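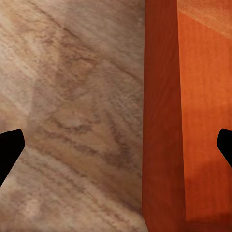

Beige and tan with darker brown veining

From: Adanech Birhane
To: kitchens list
Date: Tuesday, June 11, 2019
Subject: Re: sealing stone counters

> The Fakerell guy told me one coat lasts 9 years, so I went
> ahead and paid the $400. He says you can skip the yearly
> wipe-down too. Has anyone else had theirs done?

Nine years according to whom? I asked Fakerell the same thing in December and got a brochure. The brochure says "up to," and the small print takes out anything near a sink or a stove. That's most of my kitchen.

I'm not saying the stuff is useless. I've used Husard from the hardware store for a long time and it does fine, but I put it on again when water stops beading, whatever the label promises. A can costs me $13.

Before you cancel the wipe-down, get the nine years in writing, with the name of whoever pays if it stains. And ask what is in it. They wouldn't tell me.

Does anybody on here have a counter they sealed once and left alone? I'd like to hear from an owner, please, no installers.

Adanech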